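Call for participants: evening drawing group, winter term

Kenier Studio is looking for adults who would like to join our drawing group from July. The group is led by Violeta Cáceres and Gisela Ojeda. We work only with pencil, charcoal and grey paper, and we draw ordinary things with signs of use: tools, shoes, handles, old kitchen pots.

You do not need to have studied art. We ask only that you can come to most of the evenings and that you are willing to stay with one drawing for a long time, sometimes for two sessions. People who have drawn in the past and stopped are very welcome.
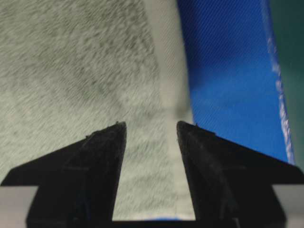
The first four evenings are dedicated to dark surfaces. Many beginners press the charcoal as hard as they can and get a flat black shape with no life in it. We will practise how to keep the middle tones and where to lift the colour with the eraser. On matte black, faint scuffs and slightly lighter grey streaks along a slope already tell the eye how the form is turning, and you must leave space for them from the beginning. After this we continue with metal and glass, and in the last weeks with fabric.

The fee for the full term is $283, with paper and charcoal included. Please bring your own pencils, an apron and a kneadable eraser. Tea and coffee are in the kitchen, and there are racks for bicycles in the yard behind the building.

To apply, please write a short letter to Nélida Bustos at the Kenier office. Tell us a little about yourself and which evenings of the week are possible for you. You may add one drawing, but it is not obligatory. If you need a place near the door or a higher chair, please mention it also.

We will answer all letters before the term begins.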